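Wanted: people who don't much like artificial flowers

Lukora has been asked by Tolletti, who sell table decorations to hotels and function rooms, to find out whether their new boxed stems can be arranged by somebody with no training. Tolletti believe they can. We have our doubts, and we'd like to borrow yours.

## What you'd be doing

You sit or stand at a white table with a set of roses, hydrangeas and separate leaf sprigs. You make two small bunches, take them apart, and make them again from the instruction card. Then you fill in a form. A session lasts two hours with a break in the middle, and you come to two of them.

The card says the result will look "fresh from the garden". Please don't feel bound to agree. We've read 800 words of comments from the supplier's own staff and the harshest of them was "pleasant".

Things we want to know:

- whether the blue heads swamp the roses, as we suspect
- what people do with the leaf sprigs that come loose, and whether they bother with them at all
- how long you'd keep going if you weren't being paid
- whether you would put the finished thing on a table where people are eating

## Who we're after

Adults of any age who can manage small, fiddly stems. Florists are welcome for the Friday sessions only, as we want to keep their answers apart. If you've worked for Tolletti or for Lerkari, who make the stems, please don't apply.

We have 26 places. The last call brought in 936 replies, a good many from people who loved everything before they had touched it. Enthusiasm won't count against you, but it won't get you a place either.

## Pay and practical matters

Sessions run in February in the ground-floor room at Adeyemi House. You'll be paid by bank transfer after the second visit, and bus or train fares are refunded if you keep the tickets. There's no parking. Tea is provided. You don't keep the flowers, though so far this hasn't caused any upset.

## To apply

Write to the trials desk at Lukora with your age, the days you can manage, and a few lines on the last artificial flower you saw and what you thought of it. One-word answers are fine if it's a good word. We reply to everyone we can offer a place to.

Roses, hydrangeas and leaves on the work table:

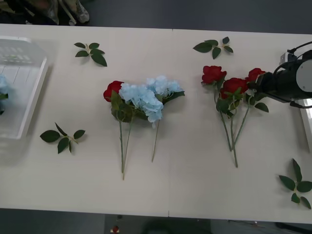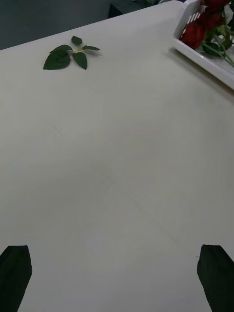
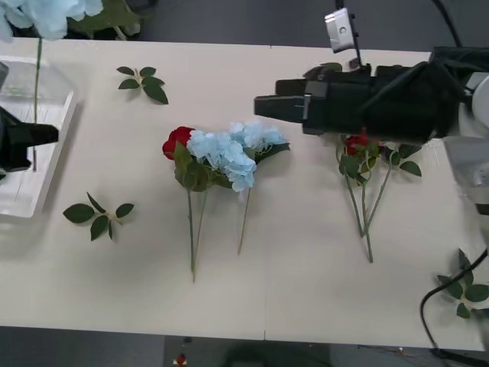

*Posted by the trials desk, Lukora*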